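## Über uns

Wer zum ersten Mal durch unsere Tür kommt, fragt meistens nach dem Namen. Drivdale hieß das alte Gutshaus, in dem wir mit einer einzigen gemischten Klasse angefangen haben, und als wir umzogen, wollte ihn keiner hergeben. Heute lernen bei uns 200 Kinder und Jugendliche, und trotzdem kennt man sich noch auf der Treppe (meistens sogar beim Vornamen!).

Eine Kleiderordnung haben wir nicht mehr. Früher gab es eine, zwei Seiten lang, mit Absätzen über Rocklängen, Turnschuhe und Mützen, und gestritten wurde darüber jeden Dezember aufs Neue, sobald es kalt wurde. Irgendwann haben wir uns mit den Schülerinnen und Schülern zusammengesetzt und einen einzigen Satz daraus gemacht: Zieh an, worin du gut lernen kannst.
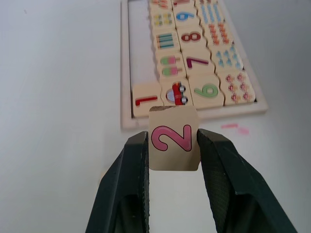

Rozália Urban schrieb uns dazu, sie habe damals im Winter noch heimlich die Hose unter dem Rock getragen und beneide ihre Tochter ein bisschen um diesen Satz.

Beim Ehemaligentreffen kommen solche Geschichten jedes Mal wieder auf den Tisch, und wir hören sie gern. Wer dabei sein möchte, meldet sich bitte bei Omar Smadi im Sekretariat, wer sich nur einmal umsehen will, ebenfalls.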